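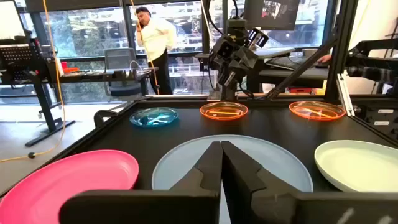
*Gripper fingers of a Malix cell over the worktable, with plates set out.*

The **Malix cell** is a tabletop robot station with black arms working above a black-rimmed table, used mainly for practice in handling and stacking dishes. It is assembled from parts supplied by Pirkulano and runs on control software called Storau. The cell is often described in sales material as "self-maintaining." That claim is hard to square with the service guide shipped with it, most of which deals with jobs done by hand.

## Setup

The arms hang over the table on a metal frame. Each wrist carries a gripper with two fingers, and the fingers are fitted and squared before anything else is adjusted. The guide calls for the tips to close evenly, and a fitter checks this by closing them on a strip of card. If the card tears or slides out on one side, the finger is loosened, shifted and tightened again.

Arm zeroing comes next. Storau has an automatic routine for it, which the supplier says takes 8 minutes. The figure leaves out the time spent clearing the table, parking the other arms and running the routine again when it fails. Operators of older cells tend to zero by hand against a printed mark, and there is no published comparison showing that the automatic routine is any better.

Plates are the usual test objects. Clear and glossy ones are included on purpose, as reflections from overhead lights can upset the wrist cameras. The supplier's brochure says that the software "adapts to any surface." The guide, written by a different department, tells users to redo the camera exposure whenever the lighting changes.

Stacks get their own check. A finger is brought down close to the top plate at low speed, and the height reported by the software is compared with a ruler reading. A gap of more than 2 millimeters means that the zeroing has to be repeated. 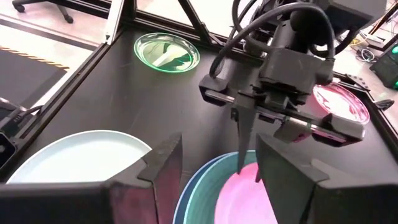
## Upkeep

The parts that need the most attention are the cheapest. Finger faces wear and pick up grease, and cables running over the wrist joints stiffen where they bend. The guide asks for the following:

- wipe the finger faces at the end of each shift
- check the cable loops for rubbing every 20 hours of running
- retighten the finger bolts after any hard contact with the table
- replace the finger pads every 6 weeks

The last item has drawn complaints. Pads are sold only by Pirkulano, and the interval is the same for a cell that runs all day and one that is switched on each Wednesday for a class. No wear data has been released to support it. Many users simply change the pads when plates begin to slip.

Cable faults are harder to find than worn pads. A wire that is failing inside its jacket may cut out only when the wrist is turned to one side, and the software reports this as a camera error. Swapping the camera is therefore a common first repair and a common waste of money. The better-run shops move the wrist slowly through its full range with the signal monitor open before they order anything.

## Repair and disputed claims

Collisions between arms are the main cause of serious repairs. Storau keeps a safety gap between neighboring grippers, but the gap is worked out from the zeroing values, so a badly zeroed arm is protected by a badly placed limit. After a collision the finger mounts are removed and checked on a flat plate. Bent mounts are replaced in pairs. 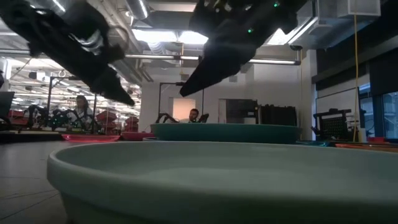
Jin has argued that the safety gap should be tested with a physical gauge each time an arm is zeroed, and that a number on a screen should never be accepted as proof of clearance. The supplier's reply was that gauge testing is "available to customers who prefer it." It remains an optional page at the back of the guide, and the gauge is sold separately.

The supplier also states that a trained user can replace a complete wrist without recalibrating the cell. The guide's own steps for that job end with a full zeroing of every arm. Later printings have kept both statements.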